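Residents > Meetings > Minutes

CLARNTON STREETS AND PARKING GROUP
Minutes, 1 Sep 2021

Chair: Waraporn Nilsuwan
Minutes: Nandi Baloyi

1. Previous minutes
The May minutes were approved with one correction. Under item 4, "Walczak Street" should read "Walczak Lane".

2. Permit renewals
81 permits have been renewed for the coming year. Two applications were returned without proof of address. Applicants may resubmit at no charge.

3. Resurfacing, Prurkham Road
The contractor, Caneo, has submitted a revised schedule. Milling starts at the north end. Access to driveways will be kept open except while the binder course is laid. The group asked for written notice to each household. W. Nilsuwan to confirm the wording with Caneo.

4. Lane markings
The proposal to repaint lane lines in thermoplastic was discussed. N. Baloyi noted that the quote excludes stop bars and crosswalks. Decision deferred until a full quote is received. General view of a paved city road with a white SUV in the adjacent lane:
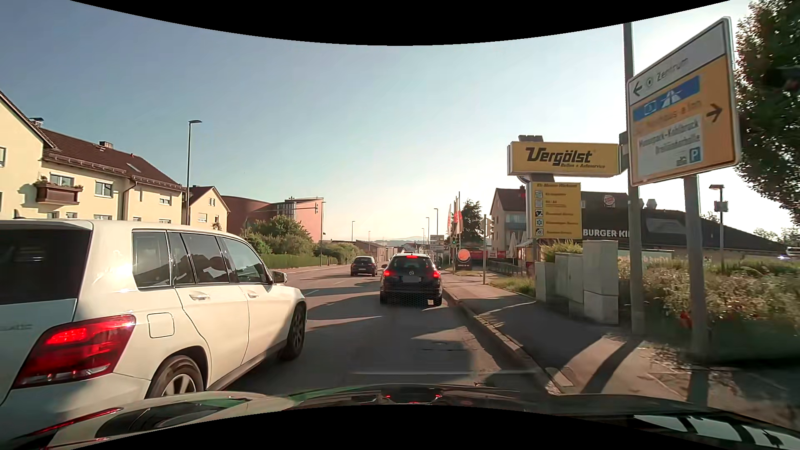

5. Curb height
Complaints were received about the low curb at the Walczak Lane corner. The curb measures 70 mm and meets the current standard. No action.

6. Other business
The drain cover outside the library is still loose. Reported again to the city.

Next meeting: date to be circulated by email.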